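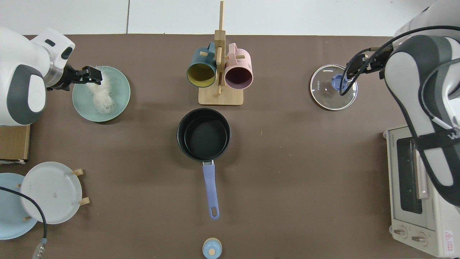 Pustum wants to know why the left gripper still drops noodles when the right one manages the lid every time, and would we please stop calling it temperament. Fair. Notes, then.

Cell 7, January, after lunch.

Left arm: cycle counter at 3,945 since the last finger service, which was meant to happen at 3,000 and didn't. Pads shiny as a church pew. Swapped both for the softer Nement ones, torqued the screws, re-zeroed the jaw. Closing force was set to 8 on the old pads. Left it there for now, will regret it later.

Right arm: 1,088 cycles, nothing to report. Wiped the fingers anyway so it wouldn't feel left out. Cables by the wrist hang lower than I'd like over the lid. Moved one clip up, need two more, the drawer marked CLIPS contains fuses.

Wrist camera calibration: left off by 7 pixels before, 2 after. Saved as Manine_b. Do not load Manine_a, whatever the menu suggests at start-up.

Still to do: ask Sadowski for a spare jaw, find out where the clips live, rerun noodles to plate with the new pads and write the drops down this time.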